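Clormont's spring launch: what I'll be watching for

I've put the kettle on early for this one.

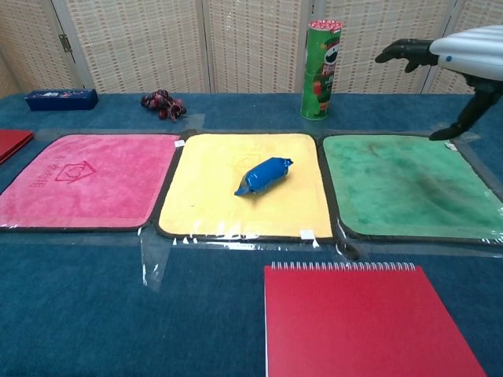
How to watch

Clormont are showing off their new phones this afternoon, and the whole thing is being streamed from 4 pm on their own site. There's a countdown page up already, and you don't need to sign in to see it. If you're at work, Efa Owen is writing it up live on the Herkdale forum, and she types a lot faster than I do!

What we're expecting

The main event is the Chege, the mid-sized phone that most of you have been emailing me about. The leaks have it at £369, with last year's model dropping to £266 once the new one is in the shops. I'd be happy with that. My own phone is hanging on by a thread (the charging port only works if you lean on it) and I've told myself I'm not spending more than £400.

Then there's the Flirkon, the folding one. Benito Palacios reckons it'll get a quick tease and a vague date, and he was right about the tablet last April, so I'm listening. I still can't see myself with a folding phone - I'd be opening and shutting it all day long - but I do want to see what they've done about the crease.

The bit I really care about is updates. Hywel Bellis wrote in to say his handset stopped getting them after two years, and several of you have had the same. If Clormont promise four years or more on the Chege, I'll very likely order one tonight.

After the show

I'll send a short round-up this evening with prices, colours and pre-order dates. Questions before then? Just hit reply, and I'll get through as many as I can before it starts.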